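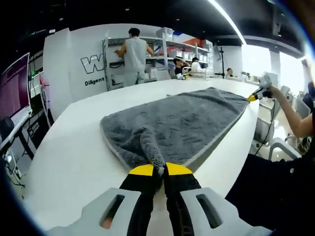

Grey towel, wavy pile, lighter border band. White table.

June, 14:20. Absorbency and drying, terry samples, continued

Ornow lot, second wash series. Mass on the bench scale after conditioning overnight: 680 g. Same scale as for the Talebi lot, zero checked before and after. The Talebi pieces are smaller, so only mass per area goes into the comparison sheet.

Wash: 50 °C, short spin, Prudusent liquid at half the dose on the label. Full dose left a film on the Talebi lot and the drop test went off the chart (drops sat on the pile and rolled). Do not go back to full dose without telling whoever has the sink rota.

Drop test, ground side up, pile side up, five positions each. Ground side takes the drop at once in all positions. Pile side is slower near the border band, where the weave is flat and tight. Stopped using border positions for the mean and logged them in a separate column. Earlier sheets mix the two and need redoing.

Drying, line, window shut, fan off:
start, after spin: 1080 g
after 50 min: 1010 g
after 200 min: 842 g
Still 162 g over conditioned mass at the last reading. Slower than I would like for this weight of cloth. The lower hem holds most of it, as with every piece so far. Turning the cloth end for end at half time would help but then the curve is useless, so left alone.

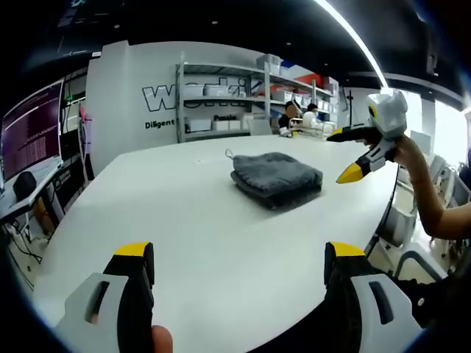
Storage between runs is still not settled. Folded cloths take up moisture unevenly, outer layers first, and a piece taken straight off the shelf reads differently from one hung for an hour. Ornau method says hang flat for conditioning and gives no time. Using overnight for now. If the morning reading and the noon reading agree to a gram, call it conditioned.

Lint: filter paper weighed after rinse three. Value too small for this balance. Need the one from the other room.

To do
- redo border columns in the old sheets
- new pipette tips, present ones drip
- repeat drying run with the fan on low
- Talebi lot, wash six, same dose as above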